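Kitchen tips: before you pay for a pouring arm

Alent wants $139 a month to rent you the Tidetti, a countertop arm that pours drinks. I'm not sold. If you try one anyway, start on a bare white surface with one cup and one bottle.

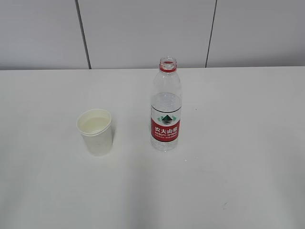
Paper cup and uncapped bottle, well back from the near edge.

Take the cap off yourself. Keep a dish towel handy too. The brochure says "drip-free," and I'd want that in writing.
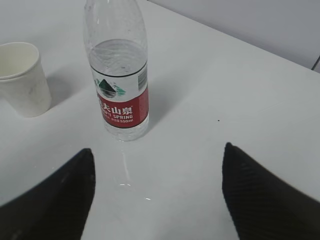

Wipe between pours, and dry the base of the bottle while you're at it. Paper cups are fussy. Squeeze one by hand and see how little it takes to bend the rim. 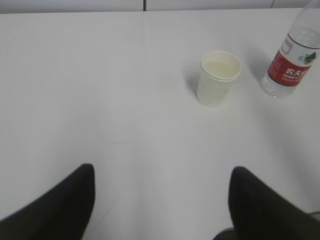
Stick to 200 ml or less per cup. Karthikeyan Ramasamy at Friesen, the dealer, told me 500 was fine. In what cup?

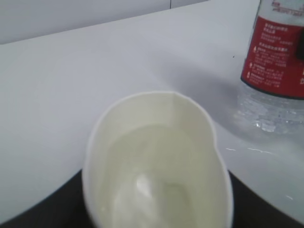

Shallow fill, a pinch in the rim, streaks of water on the table.

The trial ends in June. Read the cancellation terms first.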